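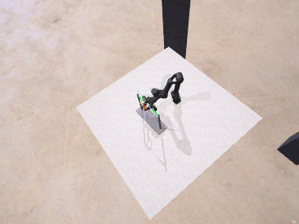

Water bill went up after new toilet, how do I check for a slow leak?

Asked by plondano_renter in Plumbing

We replaced the upstairs toilet in October and the bill for the next period shows 1389 gallons more than the one before. Same two people in the house, no sprinklers running. I put food coloring in the tank and left it for 30 minutes and the bowl stayed clear. The floor is dry. Is there some other way to test this before I pay for a plumber? The toilet is a Sarkine if that matters. House is on a meter at the street.

2 answers

Myroslav Mykhailiuk

Start with the meter and leave the toilet alone for now. Turn off everything that uses water, including the ice maker. Open the meter box and write down all the digits, then don't use any water for two hours. Overnight is better if you can manage it. If the number moved, you have a leak somewhere.

Next, close the shutoff valve behind the toilet and do it again. If the meter stops, it's the toilet. If it keeps going, close the main valve where it enters the house. A meter that still moves with the main closed means the leak is in the line between the street and the house, and that one is a job for a plumber.
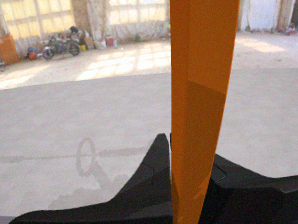

I would also give the dye test longer than you did. A worn or badly seated flapper can leak slowly enough that you won't see color for an hour or more. Check the water level in the tank too. It should sit an inch below the top of the overflow tube. If it's higher, water runs down the tube all day and the dye can be hard to see. There is usually a screw or a clip on the fill valve to lower it.

gillus64

had the same thing, it was the chain. too long and it got caught under the flapper every few flushes. took out two links and the bill went back down. also call the water company, mine took off nearly 30 dollars when I sent them the receipt for the part

Comment from plondano_renter: Meter moved overnight. Will try the toilet valve next.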